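Filed under: Family life, Winter, Dogs and children

4.2 Walking habits in the late winter weeks

In the diaries from Pinard and Burer, the walk with the dog is the part of the day which changes most between December and the end of the snow. In December the parents write mainly of short walks, often only to the end of the street and back. The children are already tired from daycare, it is dark when the family comes home, and one parent has to stay inside with the smallest child. Several families divide the walk in 2 parts, a very short one before breakfast and a longer one after the evening meal. We did not expect this division to be so stable. It stays the same in most of the diaries also when the temperature goes up, and it disappears only when the evenings are light.

The length of the walk was asked in a simple way. Each family marked on a paper map the farthest point they reached, and we measured the path from the door to this point. Walks below 600 meters were counted as short, walks above 1000 meters as long, and everything between them as medium. Berchtold proposed to use the duration instead, but the parents in the first round found it difficult to remember when they left the house. A child who has lost a mitten can make a short walk last very long, and this would have disturbed the comparison between the two towns.

Figure 2. Orange sheet and two robot arms (first and second panels); orange strip and gripper finger in close view (third panel).
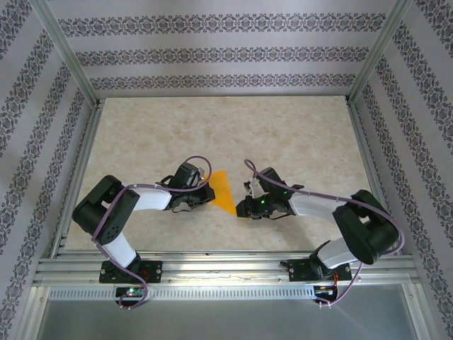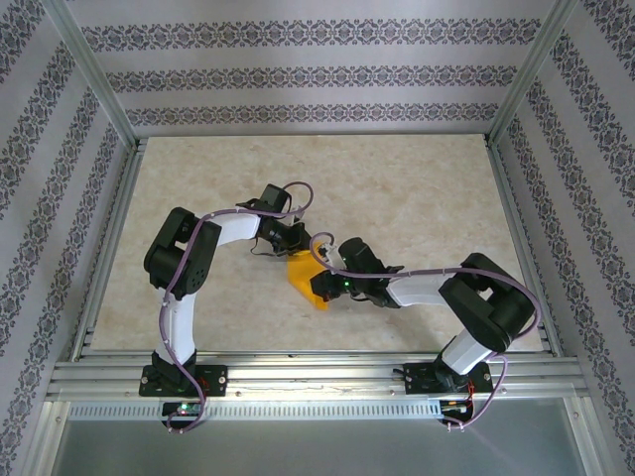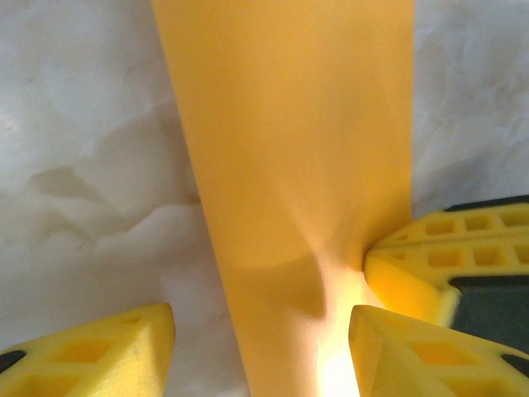

When the first mild week comes, the diaries become longer. Parents write about wet snow pants, about boots that must dry beside the stove overnight, and about dogs that pull toward every open piece of grass. In Burer, 65 percent of the walks in this week were long ones. In Pinard the share was lower, and we believe that the condition of the sidewalks explains a good part of it. The snow there melts during the day and freezes again after sunset, so the families who walk in the evening meet ice exactly when they have time to go out. One father noted that he carried the dog home – a rather large dog – after it refused to cross the parking lot behind the school.

Also the lunch hour appears in the diaries for the first time. Parents who work near home begin to use it for the dog, and they describe this walk with more pleasure than the others. It is made without children and without hurry to prepare a meal. We have coded these walks separately, following the scheme of Beaulieu, in which a walk belongs to the person who decided it and the other persons are companions. The scheme works well for adults. For children it is less clear, as a child of four years may decide the walk at the door and regret it at the first corner.

The diaries from Penner were kept by grandparents in many cases and are treated in section 4.3.

Contact: Rosaire Beaulieu and Hannelore Berchtold | © Mekance Working Papers | Back to top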